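Search news, products, stores

Starness adds white dish with red-brown rim to tableware line

TRIRKENGATE, June - Starness today added a new round dish to its Poven tableware range. Glossy white inside, thin reddish-brown rim, pale gray-white on the outside. Sold singly or in sets of 8. 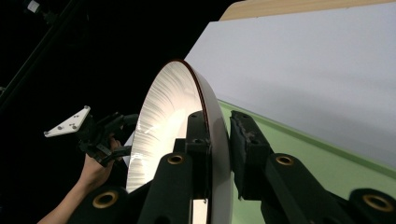 The Poven dish, white with reddish-brown rim.

"People wanted a plain white dish with a bit of an edge to it," said Noboru Ueda, head of tableware at Starness. "We kept the color to the rim - thats all it needed."

On shelves at 21 stores from June, plus the Imai outlet. Trade orders: minimum 20 peices. Samples on request, quote item 303.

Shares 8 | Comments 0

Contact: Starness press desk, Trirkengate | © Starness | Back to top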